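Short Fiction
Last updated: April 12, 2021

THE THIRD CRITICAL EDITION

The argument over the Grullex manuscript concerned a single preposition. In the notebook it appeared on page 344, in the thinker's late hand, and it could be read as "in" or as "on." If God was present in the act of attention, the book belonged to theology. If God rested on the act of attention, it belonged to the theory of knowledge, and the first two editors had been wrong. 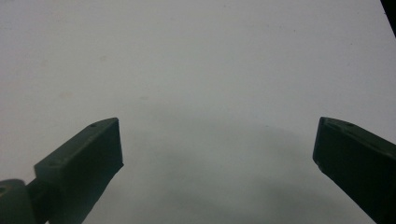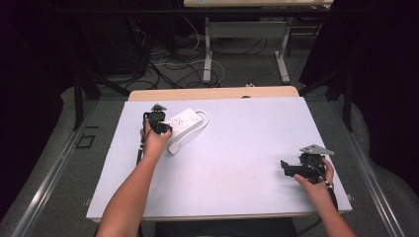

Mirsad Berisha wrote that the ink would not settle it, and that anyone preparing a third edition should print both readings and keep the introduction short. His letter reached Kusuma in June, when the introduction already ran to eight sections.

She read the letter twice and put it inside the notebook's box. Her method until then had been comparative. She had listed each use of the two prepositions in the early lectures, sorted them by verb, and noted where the stroke of the first letter closed. The closed stroke favored "on." The verb favored "in." The first editor, Zesow, had followed the verb. The second, Stotesus, had followed the stroke and had added a footnote of three pages, in which he accused Zesow of piety.

Kusuma had known both men. Zesow prayed before meals and doubted most of what he published. Stotesus did not pray, and he doubted very little. Neither had mentioned that the sentence was crossed out.

The line through it was thin and could be missed in poor light. It began before the preposition and ended after the final word. She had found it in her second week and had entered it in the apparatus under variants, where few readers would look. A crossed-out sentence had no place in the main text by the rules she had drafted herself. The two schools, the conference, and most of her own dissertation stood on it.

That evening she cut the introduction to two sections. The first described the notebook: its paper, its binding, the order of its leaves. The second stated that the sentence on page 344 had been canceled by the author — date and motive unknown — and that it was now printed in an appendix with both readings.

She deleted her paragraph on the history of the dispute, then restored its first line, then deleted that as well. She wrote to Berisha that she had taken half of his advice. Then she opened the file for page 345 and began checking the commas.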